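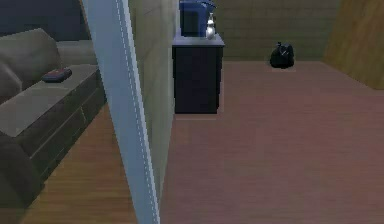

Cinholm is looking for part-time match reporters to cover soccer in the lower divisions for the coming season. Most of the work is done from home, watching streams and filing a short preview and a report for each game. Any seat with a good view of a screen will do, and a sofa with a broad, flat armrest like this one leaves room for a notebook. Previews run to 200 words, reports to 300.

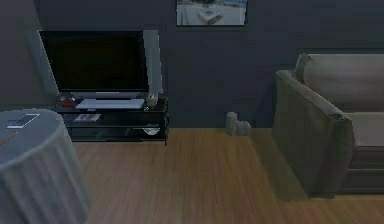

You need to know the game well enough to explain why a team lost, and to write it up within an hour of the final whistle. We don't supply equipment. A large flat-screen television on a low stand, as shown, makes it easier to read shirt numbers, but a laptop is fine if your connection holds up. Past work for a club site or a school paper is useful and is not required.

The season runs through December, with a break for internationals. Reporters choose their games from a shared list each Monday.
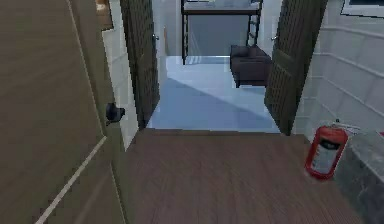

Games not picked by the next evening are assigned by the desk. We pay per piece, at the end of each month.

To apply, send two writing samples and the names of the leagues you follow. The closing date is July 10, 2026. Quote reference 3254 in your email.

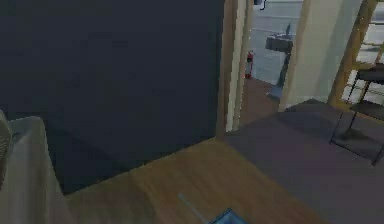
Wanpen Wannasri
Soccer desk, Cinholm

Questions about pay and schedules go to Nattawut Khunthong at the same desk.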